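Clekach Users Group, February Meeting Minutes
Posted to the group page by the secretary

Okay, these are my notes from Friday night, typed up as promised. I was taking them on my phone while also trying to follow along, so if I got something wrong, tell me on the list and I'll fix it before the next meeting.

We started at 7:10 pm. The January minutes were approved with one change (I'd written that the beta was open to everybody, and it was only open to people on the Kuipers tablets, sorry!).

1. The Clekach update

This took up most of the evening, no surprise. Clekach has put out the rollout list for version 20, and the Skusano phones are first in line. The older Skusano models are on the list too, but in the second wave, and there's no month next to them yet. Those of us with Kuipers tablets already have the beta, so we spent a good while passing them around and poking at the new settings menu.
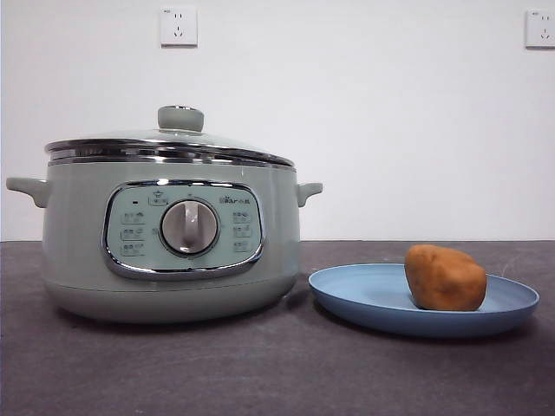

The biggest complaint was battery life. Several people said their tablets drain faster overnight since the beta went on, and one member had a theory that it's the photo backup running over and over. We tried turning backup off on one tablet during the meeting, but an hour isn't long enough to tell you anything. I've got it switched off on mine now and I'll report back.

The new lock screen got a much warmer welcome. I love it, personally. You can finally put the calendar and the weather on there together, and the text is big enough that I can read it without my glasses. There was some grumbling that the flashlight button moved (it's a long press on the lower left now, write that down somewhere).

Agreed: anybody on the beta who sees the overnight drain sends me their model and build number, and I'll put it all in one report to Clekach.

2. The Devau app

Devau says its home app won't run on anything older than version 18 once the new one comes out. That leaves a few of our members stuck, and they weren't happy, and I don't blame them. We talked about whether the web version does enough to get by on. It handles timers and schedules fine, but you can't add a new device from it, so you'd have to borrow somebody's newer phone for the setup.

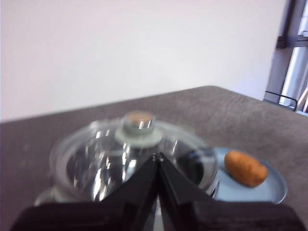

We also went over what to do before you update, and I'm repeating it for everybody who missed it. Export your Devau schedules first! The export is under Account, then Data, and it saves a small file you can email to yourself. Two of us lost everything last time around, me included, and I had to put all my lamps back in by hand.

Agreed: I'll write up the export steps and pin them to the top of the group page.

3. Money and the test phone

We have $3,000 in the account. The proposal was to spend part of it on a Skusano phone the group can share, so we can try updates on it before we put them on our own. There was a long back and forth about who'd keep it between meetings. The vote was yes on buying it, and we'll sort out the sign-out sheet next month. 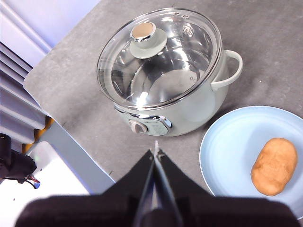 Green electric pot with its glass lid on, and a blue plate.

4. Topic for next month

Accessibility settings won easily. We'll go through text size, contrast, voice control and the touch delay, which hardly anyone had even opened before.
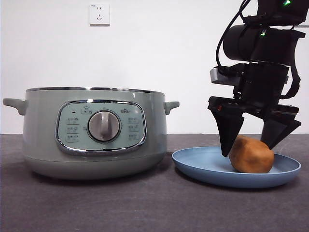

I also asked for a half hour on smart home controls, and that's going on the agenda too. My gripe is that the Devau app hides simple stuff three menus deep, and I end up tapping around just to change one setting. Give me one big knob in the middle of the panel, like the one on that green cooking pot, with a ridge I can get my fingers on. A couple of people disagreed and said they'd take voice over any knob, so we'll have it out next time.

We wrapped up at 8:50 pm. Bring your chargers, the outlets by the window work again.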